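Progress report to the Okau Fund
Surnska harbor photography project, second period
January 16, 2023
Prepared by Jolien Groen
For the attention of Hanneke Geerts

Where we stand

The grant agreement asks for a finished body of 600 negatives scanned, an edited selection for print, and a decision on the traveling show. I can report the first as done, the second as half done, and the third as something I now doubt we should be doing at all. I will take them in that order.

Scanning

We have 671 usable scans of Cor Verhoeven's harbor negatives. That is over the target, and I would ask you not to be too impressed by it. The target was set before anybody had opened the boxes, and a good part of the surplus is near-duplicates. Cor bracketed heavily in the early years. He will tell you himself that he did it out of nerves.

The scans made on the flatbed at the start of the project are not good enough for large prints. I said in my last report that they "should hold up." They don't. At small sizes they look fine, and that is how I was fooled. Jasper Verbeke printed one at exhibition size in November and the rigging on the left side of the picture turned to mush. We compared it with a camera scan of the same negative, made with a macro lens on a copy stand, and there was no argument to be had. The grain was there, the rope was rope.

So 200 of the scans have been done over on the copy stand. The rest of the flatbed files will stay as reference copies unless a picture makes the final edit. I don't see the sense in rescanning pictures that will never leave the drive.

Two things slowed us down. The negative holder sold with the Cekemeo stand does not keep curled film flat, whatever the leaflet says, and the corners went soft on every strip that had been stored rolled. Jasper now uses a glass holder and spends longer with the blower. The other problem was the light panel, which gave us a slight green cast in the shadows. It is easy to fix in black and white and a nuisance in color. About the color work I have more to say below.
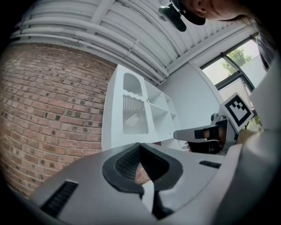 Test prints and paper

The original plan named one paper for the whole project. I never understood why, and the tests have not made me understand it any better. We printed the same six pictures on three papers: a matte cotton, a baryta, and the semi-gloss that Jansen supplies at a discount.

The matte is handsome in the hand and dull on the wall. Cor's night pictures depend on deep blacks, and on matte they go to charcoal. The semi-gloss gives the blacks but it shines under any lamp you put near it. The baryta is the best of the three and costs the most, as I am sure will surprise no one on your side of the table.

Aslı Bozkurt, who is editing the pictures, prefers the matte for the portraits of the dock workers and has argued for it well. I went in thinking a mixed set would look careless. Having seen the portraits and the night pictures pinned up on separate walls, I am less sure. We will make a full set of the portraits on both papers before deciding. I would sooner spend the paper now than reprint later.

Paper, ink and the glass holder have cost 3970 euros in this period, all from the materials line. The breakdown is in the attached sheet.

The edit

Aslı has a first sequence. It is too long. She knows it is too long, and she and Cor have already had two difficult afternoons over it. Cor wants the ice winter pictures in as a block. Aslı thinks they are the weakest part of the project: pretty, cold, and much like everyone else's pictures of ice. I side with her, though I haven't yet said so to Cor in those words, and I would be grateful if you didn't either.

What the edit has brought out is how good the middle years are. Cor had stopped using the long lens by then and was standing much closer to people. The pictures in the net sheds, most of them made with one 35mm lens and whatever light came through the door, are the reason this project deserves funding. The proposal barely mentions them. It talks at length about the harbor as architecture, and the architecture pictures are competent.

The color work is another matter. There are a few rolls of slide film from a single summer, and the proposal describes them as "a major discovery." I have looked at them on the light table several times, hoping to agree. They are faded, several are out of focus, and I count it a stretch to call them anything more than a side note. Aslı has kept two in the sequence. I would take out both.

The traveling show

The agreement has us sending framed prints to several venues. So far Surnska has confirmed its own hall and the others have sent friendly letters. A friendly letter does not come with wall space, insurance or somebody to unpack a crate. I also have doubts about the framing budget, which was drawn up on the basis of smaller prints than the ones Cor and Aslı now want.

My suggestion is one properly lit show in Surnska, with the money left over put toward a book or at least a decent catalog. I am wary of books as well, having seen where most of them end up, but the shed pictures work in sequence, page after page, and they lose something when spread around a room. We would need your written consent to move funds between those lines.

Next period

Finish the copy stand scans for every picture in the final edit.
Cut the sequence to a length that both Aslı and Cor can sign off on.
Print the portraits on matte and baryta and choose.
Get one firm quote for framing and one for printing a book, so that we are comparing real numbers.

Jasper has also asked for a second monitor calibration device. The one we have gives different readings on different mornings and I can't tell whether the fault lies with the device or with the monitor. I have asked him to borrow one first – if the borrowed one disagrees with itself too, we will have saved ourselves the purchase.

I need an answer on moving the funds before we can accept any framing quote. The test prints can be viewed at the studio any weekday, preferably in the morning when the light on the north wall is even.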